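## 4. How back-cover praise is built

The fourth part of the study looks at the blurbs themselves: the short lines of praise printed on the back cover and first pages of self-published dark fantasy novels. The corpus holds 2984 blurbs, taken from the sales pages and print editions of 1000 titles. Titles were drawn from the catalogs of two distributors, Skitora and Eltia, and each was checked by hand for duplicates, since the same quotation often appears on every volume of a series.

### 4.1 Coding

Each blurb was coded for source (trade review, blog, fellow author, reader), for length in words, and for the number of ellipses. Ellipses were coded because they mark a cut, and a cut tells us that somebody chose what to keep. Where the full review could be found, the blurb was laid beside it and the missing words were read. Mamta Upadhyay coded the whole corpus and a second reader coded a part of it. Disagreements were mostly over whether a quoted newsletter counted as a blog, and they were settled in favor of "blog."

Star ratings were recorded as printed. We did not convert ratings out of ten into ratings out of five, although several authors plainly had done so on their own covers.

### 4.2 Comparison with another well-known title

The most common device in the corpus is the comparison: the book is "like" a famous one, or its author is "the heir to" a famous author. Bermúdez calls this borrowed shelving, on the grounds that it tells the buyer where the book would stand in a shop. The term is useful and we keep it here, with one change. Bermúdez applies it only to named authors, while we also include named films and games, which are frequent in blurbs for illustrated novels.

Borrowed shelving is more common in blurbs by fellow authors than in trade reviews. Trade reviewers do compare, but they tend to do it in the body of the review and to add a limit ("without the humor of"). The limit is nearly always what the ellipsis removes. In the Skosdale series, for instance, a blog review praised the first volume as a match for an older classic "in mood, if seldom in plot." The printed blurb stops after "mood."

**Figure 4.** Items on a shelf and on a work surface.
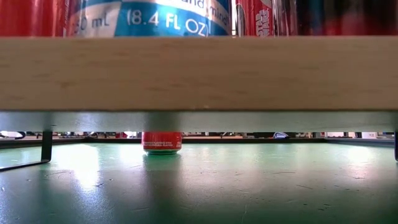 ### 4.3 Warnings used as praise

A smaller group of blurbs is made up of warnings. The reader is told that the book is too bleak, too violent or too strange for most people. On its face this narrows the market, and some authors in the corpus left such lines out of their later editions. Many more kept them, and moved them up. In 81 titles a warning is the first quotation on the back cover, above any line of plain approval.

The warnings are seldom specific. They name a kind of reader who should stay away ("the squeamish," "anyone who wants a happy ending") and say little about what is in the book. Compared with the full reviews, the warnings have usually lost a sentence of detail. One reviewer wrote a long paragraph on a scene in a plague pit, with reservations about its length; the cover has six words of it, with the word "unforgettable" at the end.

It would be wrong to read every cut as dishonest. Space on a back cover is short, and most of the shortened warnings still say what the reviewer meant. We marked a blurb as changed in sense only when both readers agreed that the reviewer would be likely to object. The group is small, and most of it comes from the comparison blurbs discussed above.
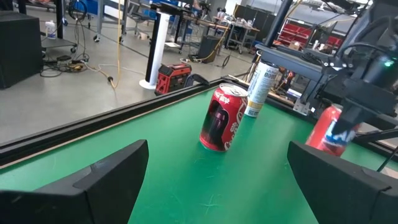 Cover art and cover praise were coded separately, but they turn out to be hard to keep apart in illustrated novels. A blurb that says "grim" beside a picture of a bare hill reads differently from the same blurb beside a picture of an armed man. The helmeted figure is the most frequent single motif on the covers, and it is hardly limited to books; a dark one is printed on the front of the red Coca-Cola can pictured above, under white lettering near the rim. On the novels, the motif goes most often with comparison blurbs. Warning blurbs go with landscapes, ruins and empty thrones – images that leave the threat out of sight.

### 4.4 Order and placement

Authors who had at least one trade review put it first in most cases, even when a fellow author's line was warmer. Reader reviews come last, usually grouped, and often with the user name left out. Eltia's cover template has a box labeled for "press," and this may explain part of the pattern, as authors filled the box they were given. Skitora has no such template, and its covers vary more. Whether the order on the cover matches the order on the sales page is taken up in the next section.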